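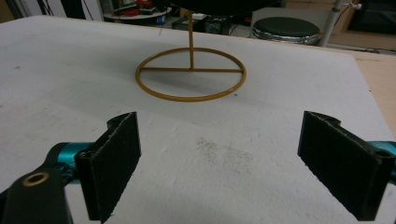

Bench Assembler, Wire Stands (part-time)

Clison makes stands from thin metal rod at its Velerport shop. The work is checking that each ring base sits flat, that the crossbar meets the ring on both sides and that the upright is straight – then wrapping and boxing.

Hours: 18 per week, mornings
Start: September 1, 2021
Requirements: steady hands, able to lift 30 pounds
Apply to: Vaida Mockus, shop office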